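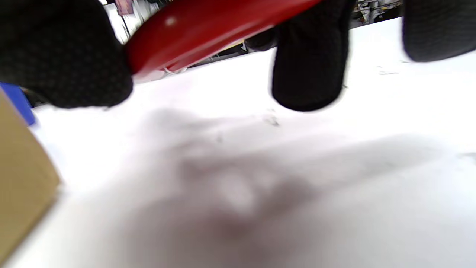
Skovemero wants 300 hours of people picking things up, and I gave them two

So if you've walked past the old carpet showroom on the corner lately and wondered why there are people inside lifting stuff off tables and putting it back down all day, I can finally tell you. I went in on Monday afternoon, stayed a lot longer than I meant to, and came home with a sore thumb and a new respect for anybody who packs boxes for a living.

The outfit is called Skovemero, and they're trying to teach a machine to handle ordinary household things (cups, lids, toys, packets, the kind of junk that lives in your kitchen drawer). The way they're going about it is to have people do it first, over and over, and record every go. Those recordings are the examples, and the learning system, which they've named Omden, chews through them overnight. They want 300 hours by December. When I got there they'd just moved the tables away from the front windows because the afternoon sun was washing everything out, and half the staff were still arguing over where the extension cords should go.

Dong-geon Kwon runs the sessions, and he was very patient with me, considering I asked him the same question three different ways. The question was: why not just program the thing? He told me they'd had a go at that, at his last job, and spent most of a year writing rules for one shape of bottle. "Then somebody bought a different bottle," he said. He laughed about it, but I got the feeling he hadn't laughed at the time.

The way you work is you get a white table, a tray of objects and a little card that tells you what to do. You hold the recording tool, which has a camera on it pointed down at whatever you're grabbing, so Omden gets to see the job from right up close. Mine said things like "lift, hold, set down left" and "put inside box." That's it! I thought I'd be done in five minutes. But each card gets done ten times, and you're supposed to come at it a bit differently every time, from the side, from the top, slower, faster, and by the seventh go I'd completely run out of ways to pick up a thing. You would not believe how hard it is to be different on purpose.

Shiny stuff is the worst, by the way. Anything glossy and curved wants to slide right out on you, and it throws a highlight that moves when you move, so the system has trouble working out where the edge is. Kwon's crew keeps a whole shelf of shiny things just for this and they get pulled out more than anything else in the building. Shadows are the other headache. Your own hand puts a big gray smear on a white table, and early on Omden kept treating the smear like it was something it could grab. They fixed part of that by recording the same cards at different times of day with different lamps on, which is why the place is lit up at nine at night and why the bakery next door has been asking questions.

I dropped things, naturally. I dropped one cup twice in a row and apologized to it. What surprised me is that they keep the drops! I'd figured those would go straight in the trash, but a drop gets a tag and goes in with the rest, and so does the bit afterward when you fumble around and get hold of it again. Kwon told me those recoveries are some of the most useful minutes they have, and that the early batches were too tidy. Everyone was on their best behavior, nobody fumbled, and the first time Omden missed a grab it just froze there. Now the cards sometimes tell you to start with a bad grip and sort yourself out from there (my natural style, as it happens).

The checking takes longer than the recording, which I hadn't thought about at all. Every session gets watched by a person who marks where each grab starts and where it ends, and then a second person goes over the marks. I sat in on a bit of that and it's slow, squinty work. They had a long back-and-forth over whether a grab starts when you touch the thing or when it leaves the table. They've gone with touching, for now, and there's a printed sheet taped up by the kettle so they don't have to have the argument again.

The tables and the software for the marking come from a supplier called Gernness, and the first round of recordings was done last winter in a smaller room over in Ha, before they outgrew it. Kwon says around a third of what they shot over there had to be redone, mostly because everyone stood in the same spot and worked from the same side. The new tables are on wheels so they can be spun around between sessions, and the cardboard boxes and bits of clutter get shuffled too, so that no two goes have the same surroundings. I asked if that ever got annoying and the woman resetting the table next to mine said "yes" before I'd finished the sentence.

Can the machine do any of it yet? A bit. I saw a short run on the test bench in the back and it moved a soft toy from one side to the other without any fuss, then spent a long while thinking about a saucer and gave up. I was weirdly rooting for it. Flat things lying flat are next on the list, and there'll be a whole new set of cards for those, with spoons and envelopes and so on.

They're looking for more people, which is really why I'm writing this up. Sessions run two hours with a break in the middle, they're paid, and you don't need to know the first thing about computers. Left-handers are especially wanted, as they've hardly got any, and so are folks with smaller hands. You do have to leave rings and bracelets in a locker, and you have to be okay with standing. Sign-up is at the front desk, or just knock on the glass if there's no one there. I'm going back for another round myself, and I've been practicing on the sugar bowl.

Posted Tuesday, July 16, 2019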